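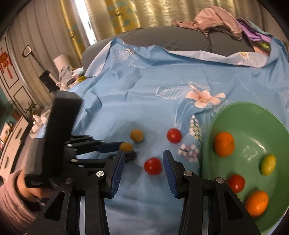

Figure 4.1 Small fruit on a printed bedsheet, with a green plastic bowl holding oranges and a cherry tomato.

Chapter 4
Sorting and Holding Small Fruit

4.1 Scope of the chapter

Small fruit is handled many times between the plant and the plate. At each stage it is set down, picked up, compared with its neighbors, and placed in a container. Chapter 3 dealt with crates and pallets, where the unit of handling is the load. The present chapter deals with the single piece and the household container: the bowl, the basket, the shallow tray, and the surface on which the fruit is laid out before it goes in.

The term "small fruit" is used here for any whole, roughly round piece that can be enclosed between the thumb and two fingers. It covers cherry tomatoes, kumquats, small plums, apricots, and limes. Botanical class is ignored. A cherry tomato and a kumquat differ in skin, stem, and firmness, but they present the same problem to the person who has to pick them up. Oranges are included where they share a container with smaller pieces, as in Figure 4.1.

4.2 The laying-out surface

A hard, smooth counter is easy to wipe but gives a round piece little resistance to rolling. Cloth gives more. A piece resting on fabric sinks slightly, and the contact area increases with the softness of what lies beneath. A sheet spread over a mattress will hold a cherry tomato in position on a slope that would send it to the floor from a bare table. The same softness allows two pieces to drift together when weight is placed between them, so fruit should be spaced before the hand or a heavy bowl is brought in.

Pattern matters for visual sorting. On a plain light ground, a red piece is found at once and a yellow one nearly so. On a floral ground such as the blue sheet in Figure 4.1, printed blossoms compete with the fruit in the eye of the sorter. Red pieces remain easy to locate. Yellow and yellow-orange pieces take longer when the print includes yellow. In the Nover sorting exercise, 123 participants cleared a plain cloth and then a printed one, and the majority of missed pieces on the printed cloth were yellow.

4.3 The receiving container

Three dimensions describe a bowl for sorting purposes: rim diameter, depth, and floor diameter. The rim sets how accurately a piece must be placed. The depth sets how far it falls if released early. The floor sets how many pieces can rest in a single layer.

Drop height should be kept low for thin-skinned fruit. A tomato released at the rim of a deep bowl may strike an orange already inside, and the smaller piece usually takes the damage. The recommended order is therefore large and firm pieces first, placed against the wall, then small pieces lowered into the spaces that remain. Plastic bowls are light and quiet but shift easily on cloth. One hand should steady the rim until the bowl has enough fruit in it to stay put.

Raised lettering or ribs on the floor of a bowl have a minor effect. They slow rolling and hold small amounts of rinse water, which should be wiped out before dry storage.

4.4 Closing force and skin damage

A round piece should be held at its widest line. Contact above that line pushes the fruit down into the surface; contact below it tends to lift the fruit out of the hold. The two contact faces should meet the skin at the same time. If one arrives first, the piece rolls away from it, and the usual response is to squeeze harder than needed.

Skin damage comes in two forms. Splitting is visible immediately. Bruising appears later and is often blamed on storage. The Clasier trials recorded 2452 handled pieces, of which 200 showed bruising after storage with no mark noted on the day of handling. Ripe tomatoes were overrepresented in that group.

4.5 Terms used in this chapter

Laying-out surface: the surface on which unsorted fruit rests.
Receiving container: the bowl, basket, or tray into which sorted fruit is placed.
Widest line: the circle around a piece at its greatest width, parallel to the surface.
Mixed load: a container holding pieces of more than one size class.

Size classes follow the Oosthuizen scale, reproduced in Appendix B. Section 4.6 begins with the mixed load and the order of filling.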